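Vokstead Releases Low-Odor Waterborne Finish for Office and Classroom Tabletops

Dramolthorpe plant begins shipping in February; product replaces two older topcoats

DRAMOLTHORPE -- Vokstead, a maker of coatings for the furniture trade, has released Benavides 28, a one-part waterborne clear finish for tables, desks and worktops. The finish is made at the company's Dramolthorpe plant and will ship to shops and distributors beginning in February.

Benavides 28 is a self-sealing product. The first coat serves as the sealer and the second as the topcoat, and no separate primer or wash coat is needed on maple, birch, ash or beech. On oak and other open-grained woods, Vokstead recommends a third coat where a filled surface is wanted. The finish can be sprayed with air-assisted airless or HVLP equipment. Brush application is limited to edges and repairs.

The name refers to the sheen. Benavides 28 dries to a reading of 28 gloss units at 60 degrees, a level the company describes as low satin. Flatter and glossier versions are under test and are not part of this release.

"Shops asked us for a pale finish that stays pale," said Yesenia Guzmán, product manager for clear coatings at Vokstead. "Our older topcoat gave good wear but it pulled yellow on light woods. We changed the resin and left the drying schedule where it was, so a shop can switch over without changing its racks or its line speed."

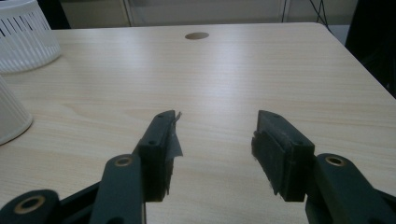 Light wood tabletop with a round cable grommet hole.

Cut edges and drilled openings received separate attention during development. End grain takes up more finish than the face of a board, and holes for cable grommets are often cut after the top has been coated. Vokstead advises cutting all openings before the first coat where possible. Where an opening must be cut later, the exposed edge should be sanded, wiped clean and brushed with two thin coats before the grommet liner is installed.

Drying and handling

At normal shop temperature and moderate humidity, a coat sprayed at the recommended wet thickness can be sanded after 80 minutes. Parts may be stacked with spacers the next morning. Full hardness develops over the following weeks, and tops should not be wrapped in plastic film during that period. The data sheet lists minimum temperatures for storage and use. The product must be kept from freezing.

Testing

Vokstead tested 764 coated panels before release. Panels were checked for scratch resistance, cross-hatch adhesion, color change under lamps, and marking by coffee, hand sanitizer, ballpoint ink and dry-erase cleaner. Results by wood species are given in the technical data sheet. The company notes that undiluted acetone will soften the film -- as it will most one-part waterborne finishes -- and that Benavides 28 is not intended for laboratory benches.

Changes to the product line

Benavides 28 replaces Buvitz Clear and Buvitz Clear Plus, which will be filled until present raw material stock is used up. Orders already placed for either product will be honored. Benavides 28 may be applied over cured Buvitz coatings after a light sanding, but the liquids must not be mixed.

Availability

The finish is sold in one-gallon and five-gallon pails and in drums. Sample quarts, drawdown cards and the technical data sheet may be requested through any Vokstead distributor or from the customer desk at the Dramolthorpe plant.

About Vokstead

Vokstead makes clear and pigmented coatings for furniture, cabinets and interior millwork. Its products are sold to commercial shops through independent distributors.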